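**Reusable cup discount gone at Birklow Coffee? (and a general to-go cup rant)**

**mossyporch**

Went into Birklow before work with my travel mug and got charged full price. I asked, super politely I swear, and the guy said the bring-your-own discount ended at the start of November. No sign, no nothing. I've been lugging that mug around in my bag for two years and it has leaked on every book I own, so I'm a little bitter!

Is anybody else seeing this at their regular spot? And does anyone still bother bringing their own?

---

**tinroof_k**

Same at the Ivia on my side of town. They told me the mugs slow down the line. I kind of get it, because they have to rinse it, figure out how much fits, and then half the time the lid goes missing on the counter. But then just say that on a sign and let people grumble.

I still bring mine. Coffee tastes like wet cardboard to me out of paper.

---

**halfcaf_hank**

Going to be the bad guy here. I like paper cups. I like that they weigh nothing and I like that I can toss one at the train station and have both hands free. I owned a nice steel tumbler for a while and it smelled like old milk no matter what I did to it (baking soda, vinegar, denture tablets, the works).

Also I save the good ones, so it's not like they all go right in the trash. My sister makes fun of me for it. They end up all over my desk. 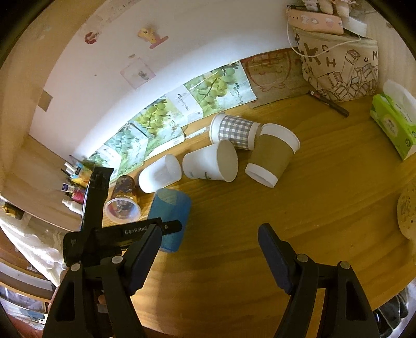
Anyway my real complaint is lids. Every shop has a slightly different lid, and the one from Kuklow drips right at the seam if you line it up with the mouth hole. You have to turn it so the seam is at the back. I ruined a shirt learning that.

---

**mossyporch**

OK the seam thing is real, I thought I was losing it. Twist the lid, people!

But Hank, denture tablets work fine if you take the rubber ring out of the lid first. The smell lives in the ring. Pry it out with a butter knife, soak it overnight, and let it dry all the way before you put it back.

---

**halfcaf_hank**

There's a ring???

---

**tinroof_k**

There is always a ring.

---

**orchard_lane7**

Former barista, 7 years in. The discount was never about saving the shop money where I worked, it was just something customers liked. And I have to disagree with tinroof, a mug doesn't slow anything down if the person hands it over open and clean. What slows things down is the mug with yesterday's coffee still in it. We got a lot of those. One had a spoon in it.

If you want to be loved, take the lid off before you get to the register and tell them what size you want. Don't make them guess from the mug.

---

**tinroof_k**

Fair enough on the clean part, but I've stood at Ivia at 8 in the morning and watched them measure a mug with a paper cup and then throw the paper cup away. So what did we save there?

---

**orchard_lane7**

Yeah, that's bad training. We kept one cup by the machine for measuring and used it all shift.

---

**mossyporch**

Update: tried Aranda today, the little one by the library. They still knock a bit off if you bring your own, and they have a punch card on top of it. The coffee's a touch burnt but I'm not proud. They also have real mugs if you're staying, which Birklow got rid of ages ago.

---

**halfcaf_hank**

Found the ring. I'm not going to describe the ring. Tumbler is soaking now and I'll report back, but I'm still getting paper on train days.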